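A visit to the parcel room at Jenden
Posted April 23, 2025

In January I visited a small parcel operation that handles returns and exchanges for Gestex, the clothing firm. It is on the ground floor of the Jenden building in Vevby, behind the bus station. I work with warehouse planning in another company, and I wanted to see how people work when the long transport is done by machines and the difficult decisions stay on the table.

We were a group of visitors and we started in the hall. A conveyor with a scanner reads the labels and sends each parcel to the right cage. It takes 2000 parcels on a normal day. Before the line was installed, 50 people worked here over two shifts. Today there are 44, and the company told us that the difference is from people who retired. I could not check this, but I write it as I heard it.

The system from Vương, which controls the line, pushes out every parcel it cannot understand. These go to a side room with plain tables, and there the work is still done by hand. I spent most of my time in this room. 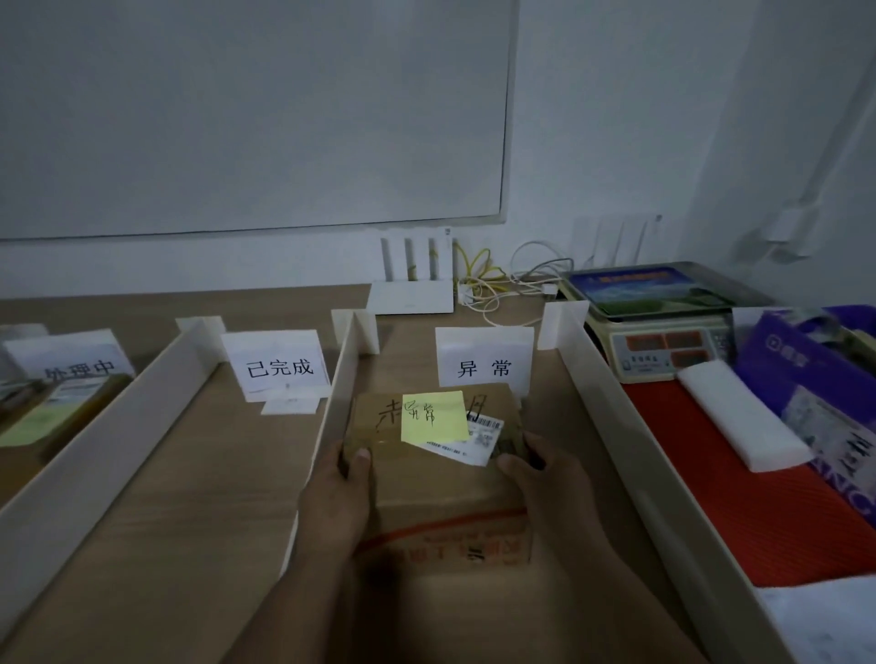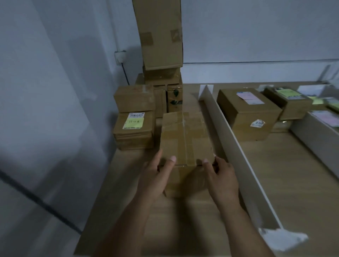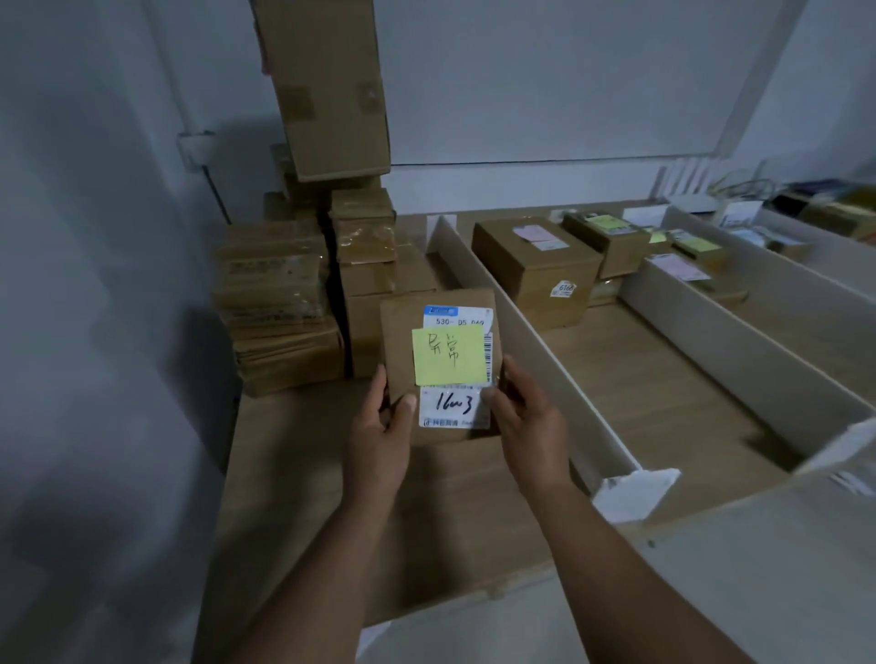 Manual sorting of parcels at the table. In the first picture, the yellow note says 异常, "abnormal", the same word as on the sign of the middle lane.

What surprised me is how much of this work is reading. The line wants a clean barcode. A person can also use a note, a number written with a marker, or the memory of a similar box from last week. One worker said that her job was heavier before but easier to explain at home. Now she lifts less and decides more, and she is more tired in the head in the evening.

The paper signs in the lanes were the workers' own idea. The supplier offered a screen for each table, and they tried it for 36 days. Then they asked to have the paper back – it is quicker to look up at a sign than to touch a screen with tape on your fingers.

I also asked about training. New people begin in the side room and go to the line afterwards. I would do it in the other order, but they say that a person who has handled the problem parcels understands faster why the line stops.

The visit ended with coffee and a short talk about noise in the hall, where they are still waiting for new covers on the conveyor motors.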